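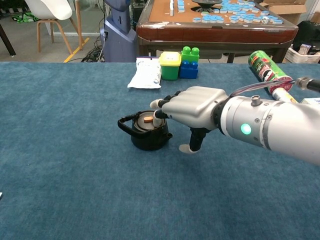

A small black teapot on a blue-green cloth.

I think most of us would drink enough if we stopped counting. For 15 days in December I used an app called Commont, which wanted me to log every glass. I logged them. I also lay awake at 2 in the morning, having drunk the last three glasses in a rush before bed to reach the target.

My view is that plain water is dull and that we should admit it. A pot of weak barley tea on the desk does the job better than any flavoured powder. Lendum sells its sachets at 20 to a box, and they taste of sweets. Barley tea costs very little and you can drink it hot or cold.

My neighbour Gil-soo Do, who is 41 and runs most mornings, keeps a jug of it in the fridge and has never measured a drop. He has a glass when he comes in and another with his lunch.

People with kidney trouble or on certain tablets should listen to their doctor and ignore me. The rest of us can drink with meals, drink when thirsty and delete the app. I deleted mine last week and haven't missed the reminders.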